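## 3. Placing and connecting the power strip

Applies to the Tiltow desk kit, all versions after July.
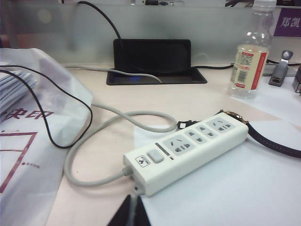 Set the strip where you can reach the switch without leaning over your work. Leave the cord slack until everything else is in place. On a four-outlet strip with the rocker button at the cord end, as on this one, turn the button end toward your chair and keep the cord in a wide loop on the desktop for now.

1. Press the rocker to OFF.
2. Clear straps, buckles and other metal items away from the outlets.
3. Plug the strip directly into a wall outlet. Do not use an extension cord.
4. Plug in the desk lamp first, then the charger. Use the outlet farthest from the button for the charger.
5. Press the rocker to ON and check that the lamp lights.
6. Route the spare cord along the back of the desk with the 3 clips from bag 11.

**Note:** The combined outlet takes either a three-pin or a two-pin plug. Use one at a time.

**Caution:** Do not wind the cord tightly or bend it sharply at the collar. Take loose paper out from under the strip before switching on.

If the lamp does not light, switch off, reseat both plugs and try again. Replacement clips are part 194, ordered through Rosthorpe.

Section revised by Elsa Backlund.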